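Print this article
E-mail this article

4. Equipment planning and budget

4.1 Scope of the purchase

The planning exercise described in this section was carried out by Chutima Yimyam and Amnuay Kamolrat for the Intarasuk site, where hand-held grippers are used to record household and cleaning tasks for later use in robot training. The site had been working with loaned devices, and the terms of the loan did not allow them to be kept past the end of March. The question put to the authors was how many grippers should be bought outright, and what other equipment would have to be bought with them.

Tasks were grouped by the number of devices in use at the same time. Small tabletop tasks can be done by one operator. Tasks with large appliances, such as a vacuum cleaner held by its carrying handle, were planned for two operators working on the same object. A budget that counts devices by operator will therefore understate the need whenever the second group of tasks makes up a large share of the schedule.
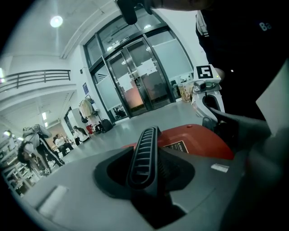 Two suppliers were asked for quotations. Pidero offered the gripper as a complete unit, with markers and mounting parts included in the price. Koltell priced the body, the jaws and the mounting parts as separate lines, and its base price was lower. Once the parts needed for a working unit had been added, the difference between the two offers was small. The quotations were compared on the cost of a working pair, and single-unit prices were set aside.

Spare jaws were treated as a running cost. Both suppliers advised that the soft parts wear faster than the rest of the device, but neither was willing to state a service life in writing. The plan sets aside 2000 dollars for replacement parts in the first year, to be reviewed when the maintenance log covers enough sessions to support a better estimate.

4.2 Quantities and floor space

The final request was for 10 grippers, to be held as five pairs. Four pairs are assigned to scheduled work and one pair is kept in reserve. The reserve pair may be split to replace a single failed device, but the plan requires that it be made whole again before the next order of spare parts is placed.

Floor space was not charged to the equipment budget, although it affects how the equipment can be used. Tasks with floor-standing appliances are carried out in a large, bright indoor hall where other people may be present (Figure 2). Tables and shelving occupy part of the same hall. The authors recommend that any future request for additional pairs be submitted together with a floor plan, so that the two can be approved at the same time.

Figure 2. Two-operator task with a canister vacuum cleaner, Intarasuk site. 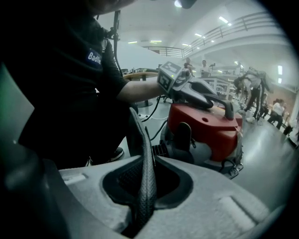

4.3 Schedule of payments

Payment was divided into two parts. The first was due on signing and covered the devices themselves. The second was held until each pair had passed an acceptance check at the site, using the Eta test routine already applied to the loaned units. The order was approved on 2 Mar 2022. Training of operators was left out of the purchase contract and charged to the general staff budget.

Print this article
E-mail this article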